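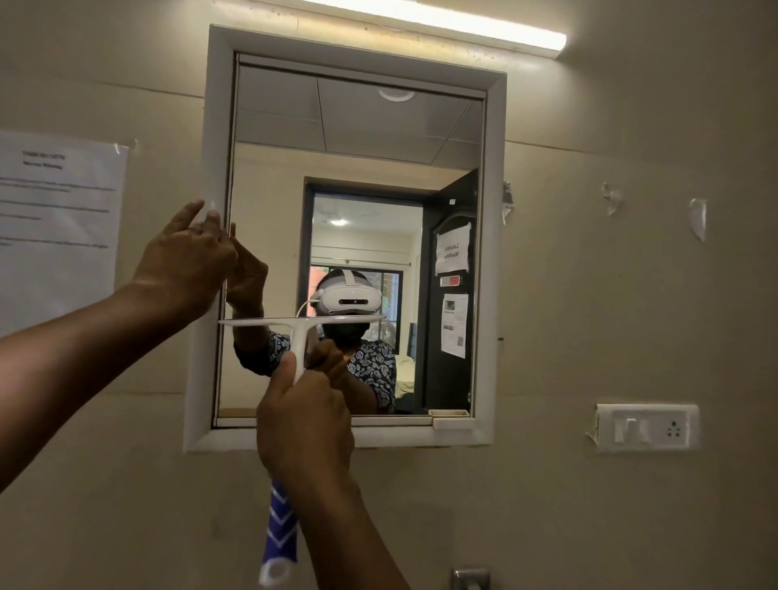 4.2 Shared washrooms and the morning queue

We turn now to the part of the house that our lodgers talked about most willingly, and at the greatest length. Of the 50 people interviewed in the Barrios and Indenari lodging houses, 30 raised the bathroom before we had asked a single question about it. Many of them spoke of it with real fondness -- the chats through the door, the borrowed toothpaste, the neighbour who always sang.

Earlier work on shared homes has tended to treat the kitchen as the place where people get to know one another, and we would not wish to quarrel with that. Our own diaries, though, hold 1431 entries in all, and a good many of them concern small kindnesses on the landing: letting a nurse go first after a night shift, or leaving the window ajar for whoever came next.

Figure 3. Cleaning a bathroom mirror with a squeegee.

Cleaning was a more tender subject. Written rotas were pinned up in both houses, but the older lodgers at Indenari seldom looked at them and went by habit, wiping down the glass and the basin when they had finished. Newcomers learned this by watching, and one or two told us they had felt rather foolish in their first weeks. Coşkun and Akbulut, who carried out the interviews, noted that complaints about cleaning were nearly always made gently and often came with an offer of help -- a point we take up again in Section 5, where we look at how lodgers settled quarrels over hot water.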